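Soft Toys and Surface Wear – Final Report, Textile Materials Project

Leopoldo Valdovinos and Kauko Pesonen

Our question was simple: does short fuzzy pile on a stuffed toy hold up better than the longer kind? We started in September with 14 toys, all bought secondhand from the Vernine shop near campus. The total cost came to roughly 104 dollars, which was over budget.

Each toy was graded on pile, seams and color before any rubbing. For the rub test we used a felt block and 3000 strokes on one patch of the back. Faces were left alone – the small felt parts come loose too easily and would have muddied the grades.

The pink toy was the one we used to practice grading, so it is left out of the results table.

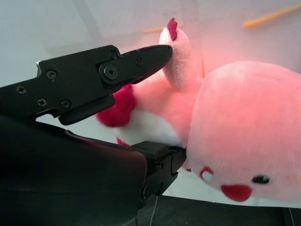
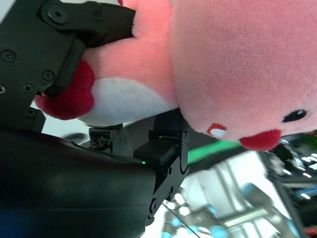
Figure 2. The pink plush toy, two views.

Short pile kept its color but matted early. Long pile shed more and looked better at the end, which we did not expect. Two toys split at a side seam and were dropped. We graded by eye, and our grades did not always agree – next time we would use a printed scale from the start.

Filed under: Student Work, Textiles, Toys

Last updated: April 14, 2019

Comments

mpt_sews: Did you wash them before the test? Washing changes the pile a lot.

Kauko Pesonen: Once, cold, then air dried.

dorrit: Would like to see the table for the long pile ones.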